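Toddler-Proofing Walk-Through: Bedroom and Hallway

Work through the list on your hands and knees if you can. Mark each line OK, FIX or N/A and write the comment while you are still in the room. Children change fast at this age, so do the whole thing again in August.

Checked: Fri 24 January
Child in the home: one, walking and starting to climb

BEDROOM

1. Crib mattress at lowest setting
OK. Lowered before Christmas. He can get one knee to the rail but not over it.

2. Nothing in the crib he can stand on
FIX. Two large stuffed animals and a folded quilt. Moved to the closet shelf.

3. Window blind cords out of reach
FIX. The cord on the left blind hangs to the sill. Tied up for now. Cordless blind to be ordered.

4. Outlets covered
OK, except the one behind the rocking chair. The cover was off for the vacuum and never went back on.

5. Monitor cord away from the crib
OK. Cord runs down the far side of the door frame and is clipped in place.

6. Chest of drawers and bookcase fixed to the wall
FIX. The bookcase is strapped. The chest is not. It feels steady when the drawers are shut, but with the top two pulled out it tips forward with one hand. Strap kit bought, needs to go into a stud.
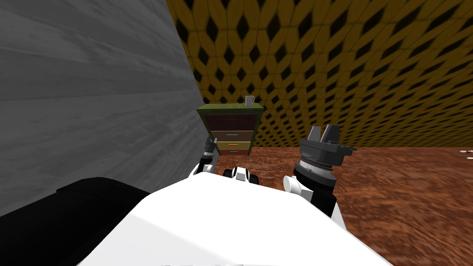
Checklist and comments by Reshma Nkuna
Filed under: Home Safety, Toddlers

Until the strap is up, keep the heavy things in the bottom drawer and take anything tempting off the top. In our case that was the night light and a music box. A child who wants something up high will use open drawers as stairs.

7. Drawers have stops or latches
FIX. The bottom one comes all the way out. My daughter found this out before I did.

8. Diaper cream, wipes and medicine put away
OK. All in the bathroom cabinet with the latch.

HALLWAY AND STAIRS

9. Gate at the top of the stairs screwed to the wall
FIX. Ours is a pressure gate, fine for a doorway but not for the top of a staircase. Precious Moodley next door has lent us her old screw-in one. Check that all the parts are there before fitting.

10. Gate at the bottom
OK. Latch is stiff. Everyone in the family can work it except Grandma, who steps over. Ask her to stop.

11. Hot water at the tap
OK. Turned the heater down to 120 degrees and tested it at the bathroom sink with a kitchen thermometer the next morning.

12. Door stops with rubber tips
FIX. Tips pulled off both. They are a choking hazard, so swap for the one-piece kind.

13. Smoke alarm tested
OK. New battery.

14. Coats, bags and purses hung up
FIX. My purse was on the floor with gum, coins and a bottle of pain reliever in it. Put a hook up higher by the front door.

TO DO THIS WEEKEND

Strap the chest (item 6)
Fit the borrowed gate (item 9)
Outlet cover behind rocking chair (item 4)
Door stops (item 12)

The blind can wait for the order to arrive as long as the cord stays tied. Kitchen and bathroom have their own sheet.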